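How to set your mouse sensitivity in Nermont without copying a pro

Every few weeks a new list goes round of what the top Nermont players have their mouse set to, and every few weeks people paste the numbers into their own options menu and spend the evening missing. Then they blame the mouse. I've done it more than once, so I'm not claiming any wisdom here, only a method that costs nothing and takes one evening plus a few days of leaving things alone.

I'm assuming mouse and keyboard on PC. If you play on a pad, the section on acceleration might be of some use but the rest won't.

What you need

A ruler or a tape measure. A bit of masking tape. The mouse and mat you already own. You don't need the Aim Lab bundle Cultton sells in the Nermont shop for 2,499 crowns, whatever the pop-up says. It contains three extra target rooms, a calling card and a spray. The free practice range has moving targets and a wall, and a wall is most of what we'll be using.

You don't need a new mouse either. I use a Vusitz that came with my last PC. The scroll wheel squeaks. It tracks fine.

Why the pro lists are mostly useless

Take Bonifacio Sotomayor, who plays Soler for a living and has his sensitivity at 42 on the in-game slider. That figure gets quoted constantly. What gets left off is his mouse DPI, his field of view, the size of his mat and whether he aims from the wrist or the elbow. The slider is only half of a sum. Put 42 in with a mouse running at double his DPI and you'll spin like a weathervane every time you reach for your drink.

He also plays a heavy tank with a wide beam. If you mostly play snipers, I can't see why his number would suit you even if you matched everything else. And players change their settings between seasons, while the lists don't always keep up.

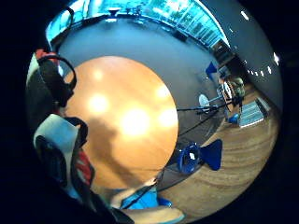
So ignore the slider figure and think in distance. The only measurement worth comparing is how far your hand has to travel to turn your character in a complete circle. It takes in DPI and slider together, and it means the same thing on any mouse. Some people call it "cm per 360". I'll call it turn distance.

Step 1: Turn off the helpers

Open the Windows mouse settings and untick "Enhance pointer precision". This is mouse acceleration under a nicer name. With it on, moving the mouse fast sends the pointer further than moving it slowly over the same distance, so any measuring you do afterwards is worthless.

In Nermont, go to Options, then Controls, then Advanced. Switch off Aim Smoothing. Switch off Adaptive Turn as well, and check it again after each big patch. Mine has come back on twice by itself, and the patch notes didn't mention it either time.

Some good players do use acceleration and like it. If you're one of them you presumably know why. If you're reading a guide like this one, turn it off for now.

Step 2: Pick a DPI and forget it

Set the mouse to whatever middling DPI it offers and leave it there. The marketing would have you believe that a bigger number is a better sensor. A very high DPI just means you need a very low slider setting, and on Nermont's slider the low end goes up in clumsy jumps, which leaves you less room to fine-tune.

If your mouse has a DPI button under the wheel, disable it. You will hit it by accident in a team fight, and then you'll wonder what has happened to your hands.

Step 3: Measure your turn distance

Load the practice range and stand facing the wall with the painted circle on it. Put the crosshair on the edge of the circle. Stick a strip of tape on the mat against the left side of the mouse.

Now move the mouse slowly to the right, in a straight line, until your character has gone all the way round and the crosshair is back where it started. Mark the new position of the left side of the mouse. Measure between the two marks.

Do it three times. If the results are miles apart, acceleration is still on somewhere, so go back to Step 1. The mouse maker's own software is the usual culprit. Vusitz's program has a setting called "Boost" tucked away under Lighting, of all places.

If you run out of mat before you've turned the whole way, do a half turn and double it. Don't pick the mouse up and carry on, as the sensor can read a bit of movement during the lift.

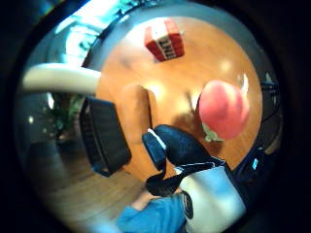
Step 4: Choose a starting point

For what it's worth, I start people at 40 cm and let them move from there. There's nothing scientific behind it. It's a comfortable middle for a mixed arm-and-wrist style, and it sits far enough from most people's old setting that they notice a change.

Adjust the slider, measure again, adjust again. It's fiddly and there's no way round it. Online converters will do the sum for you, but the one everybody links was built for an older version of Nermont, before the field of view change, and it gave me an answer that was plainly wrong when I put the ruler to it. If you use a converter, check it with tape afterwards.

If your mat is small, 40 cm may be hopeless. The test is whether you can do a half turn from the middle of the mat without falling off the side. If you can't, lower the distance until you can, or clear some space. Shift the keyboard before you spend money on a giant mat.

Step 5: Sort out where you're sitting

Screen distance changes how quick a turn feels, even though the numbers stay the same, and hardly any of the sensitivity guides bother with it. Sit back further and everything seems slower and smaller, so you turn the slider up to make up for it, and the next time you lean in you overshoot.

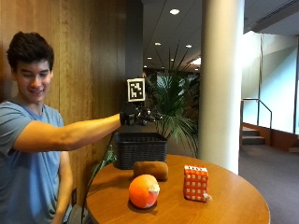

A fixed distance to the screen will do more for your aim than another evening on the slider. The one I use is arm's length, and it needs no tape measure. Put your arm straight out level with your shoulder, the way the young man in the light blue T-shirt has his over the table, and move the chair until your fingertips reach the glass. He's on his feet, of course, and you should be sitting as you normally play, with your back where it usually is. The desk may have to move too. Put a bit of tape on the floor by a chair leg if you're the sort who drifts.

Some players sit with their nose practically on the monitor and do very well. I don't doubt it. I'd want to see what their necks are like in ten years before recommending it.

Step 6: Test it properly

Three short tests, all on the practice range, all free.

Wall trace. Follow the painted circle with the crosshair, once each way, at a steady speed. If you keep cutting the corners, you may be too fast. If your arm is straining to get round, too slow.

Flick and stop. Look at the left-hand dummy, then snap to the right-hand one and stop. Don't shoot. Watch where the crosshair lands. Past the dummy most of the time means the sensitivity is probably too high. Short of it most of the time means too low. A mixture of both means you need practice, and no setting will fix that.

Behind you. Turn to face the spawn door in one movement. Nermont is full of characters who pop up behind you, and if this takes two swipes you'll be dead after the first.

Give the whole lot 20 minutes and then stop. Past that you're testing how tired you are.

Step 7: Change it a little, then leave it alone

If a test told you something, move the slider by a small amount in that direction and run the test again. Small means small. Swinging from one end to the other is how people end up with a notebook full of settings and no idea which they liked.

Once you've settled, write down the DPI, slider and turn distance somewhere that isn't the game. Cultton's cloud save lost mine in November. Support suggested I "restore from memory".

Then play with it for a week without touching it. I know how that sounds after one bad match. Soledad Cantero, who I duo with, changed hers eleven times in her first month and was convinced each time that she'd found the one. Her accuracy on the end-of-match screen hardly budged until she stopped.

A few things I get asked

Should I use a different sensitivity for each hero? Nermont lets you, so people do. I'd keep one for everything except scoped weapons. Soler's charge has its own turn limit anyway, and no slider setting gets past it.

Does the scoped multiplier need to match? The default is fine. There's a long forum argument about the mathematically correct value, and the two camps are both certain. I tried both values and couldn't tell them apart.

Will this make me rank up? I've no evidence that it will. Mine went up one division and then came down again. What I did get is that when I miss now, I've stopped opening the options menu in the respawn screen to see what's wrong with it.

My turn distance is different after a patch. Check Adaptive Turn.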